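Segmenting the zipper strip instead of the bag

Most of July went into the bag task on the Lellham cell. The short version: I stopped trying to segment the bag. The film takes its color from whatever is under it, so on our table a mask trained on bag pixels keeps leaking into wood grain. The label and the groceries inside get picked up as separate instances, and the mask merges and splits them from one update to the next.

The blue seal strip has none of these problems. It is saturated, thin, and nothing else on the table shares its hue. The turquoise basket is the nearest neighbor in hue and the gap is wide enough for a fixed threshold. The new node in Gundar thresholds hue, thins the result to a centerline, and fits a cubic spline with 40 control points. The grasp planner gets the spline and a tangent at each point. It never sees a mask. 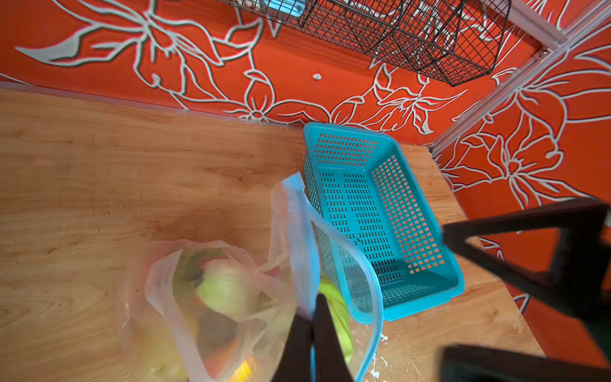 Flynn Ashby read a draft of this and objected to the fixed threshold: "You'll regret it the first time the white balance drifts. Lock the exposure or learn the offset per episode, but don't hard-code it." He has a point. Exposure is now locked at startup and the threshold lives in the config file, where it should have been from the start.

The second problem was latency. The wrist stream was being timestamped on arrival at the host, and joint states were stamped at the controller. I measured the offset by waving the arm over a printed grid and cross-correlating optical flow with joint velocity. It came out at 132 ms, most of it in the decode queue. During a fast lift that is enough to put the spline well off to one side of the real strip. Stamping at capture and interpolating joint states to the image time fixed the projection. I also shortened the queue to 2 entries and let it drop the rest.

The third problem is still open. Once the mouth of the bag parts, one strip becomes two, and the thinning step joins them at the corner into a single branch. The spline then doubles back on itself and the planner gets a tangent pointing the wrong way. The current patch looks for a branch point in the skeleton, cuts there, and fits each side separately. If the angle between the two sides is too small, it holds the last good estimate for up to 200 ms and then asks for a regrasp.

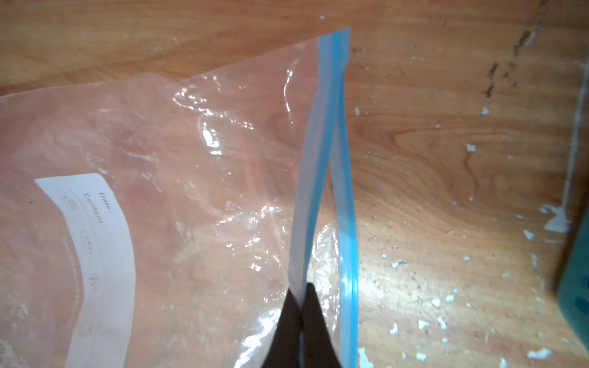 Gripper finger in the bag opening, with the two strips diverging.

Araceli Tovar wants the hold replaced with a proper filter on the spline parameters. I'll try that on Monday, after the config changes are merged.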